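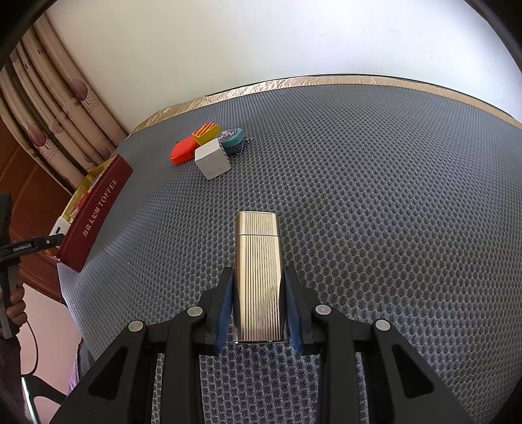

I quit smoking nine years ago and I still can't walk past a box of old lighters at a flea market. I'd like to say I have this under control. I came home from the October one in Cakent with two more, so you can draw your own conclusions.

The Cakent market has changed a lot, by the way. It used to be a few tables behind the feed store and now there are 200 stalls, a parking guy in a vest, and a coffee truck with a line that goes all the way to the quilts. I got there at 6:30 in the morning and people were already leaving with lamps! I don't know when these people sleep.

My rule is to do one full lap with my hands in my pockets before I buy anything. I broke it at the fourth table. The seller had a cigar box full of pocket stuff (penknives, compacts, a tape measure shaped like a pig) and he wanted more than I'd pay for most of it. I've gotten better at haggling, which for me means I ask "would you take a little less?" and then stand there feeling my face get warm. He would take a little less. He even threw in a keychain from the old Grimine Hotel, room 2597, which seems like a lot of rooms for Grimine.

I passed on a Zelita clock radio just like the one my grandmother had on her fridge, and I've been thinking about it ever since. The cord was frayed, the dial was cracked, I have no place to put it — and I want it so badly. If you go next month and it's still there, far corner, near the guy with the doors, please write to me.

Bring small bills and wear real shoes. The back field is all mud, and the fried dough sells out by ten.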